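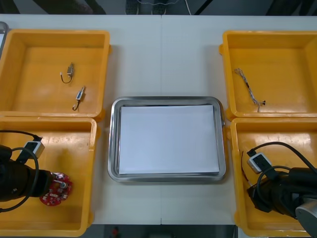 A Table, Some Yellow Bins, and Veronika Kiss

Home > Workshop Talk > Interviews > Older posts

Filed under: People Who Fix Things

I got to Plekmont a little before 10 in the morning and Veronika Kiss already had coffee going and an opinion ready. "You're going to ask me about soldering irons," she said. "Everybody asks about soldering irons. Ask me about bins!"

So I asked her about bins.

Veronika sets up the work tables at Plekmont, where small electronic parts get sorted and packed. (She has done this at other places too, and she has stories, most of which she made me promise to leave out.) The table she wanted to talk about has a white top, with two yellow bins on the left, two on the right, and a steel tray between them holding a stack of white paper sheets. I love that yellow. I told her so, maybe too many times.

"I wanted gray," she said. "Lilla wanted yellow, and Lilla was right, and you can print that, she'll be unbearable. A little dark wire on a gray floor, you lose it. On the yellow you see it from the door."

Lilla is Lilla Antal, who came by later for the coffee and was, I can report, pretty pleased.

The small parts are the ones with a bit of wire trailing off a metal body, and Veronika is strict about them. "Don't heap them," she told me. "The wires curl, the curls catch each other, and then you pick up one and five come along for the ride. Give them some floor. People look at a bin with two parts in it and they think it's wasted space. It makes me crazy."

I asked if she'd always been like this. She laughed so hard she had to put her cup down.

"No! I was terrible. My first job, I had everything in one drawer, with a sandwich. Etelka Bognár trained me and she tipped that drawer out on the bench in front of the whole room. I was so mad at her. I think I stayed mad until May."

The round red circuit boards are handled separately from the little wired parts, and she likes them held by the edge. We got off on a long detour about fingerprints there (my fault, I'd just eaten a pastry) and then came back around to the tray.

"The paper goes in the middle so both sides can get to it," she said. "When I started here it was on a shelf behind you. You'd turn, you'd reach, your sleeve would drag something onto the floor. I moved it on my second morning and didn't ask anybody."

Did anyone complain?

"Liesl Wyss complained. Liesl complains about the tray to this day. She says it shines in her eyes. She can bring me a better tray."

I wondered why the bins are so shallow, and she said she tried deep ones for roughly 20 minutes. "You put your hand in and you can't see what your hand is doing. Out they went. I keep screws in them at home now."

The one thing she'd still like to fix is the seam down the middle of the tabletop, where the two sections meet. She ran her thumbnail down the air to show me how she checks a seam like that. "It's faint, it's fine, I know it's fine. I'd still like one big top. I've asked. I'm going to ask again after lunch."

We were supposed to talk about her evening class as well, but the coffee was gone and she had a delivery to check in, so that'll have to be another visit. She did send me home with a spare yellow bin. My buttons are in it, spread out properly, with plenty of floor.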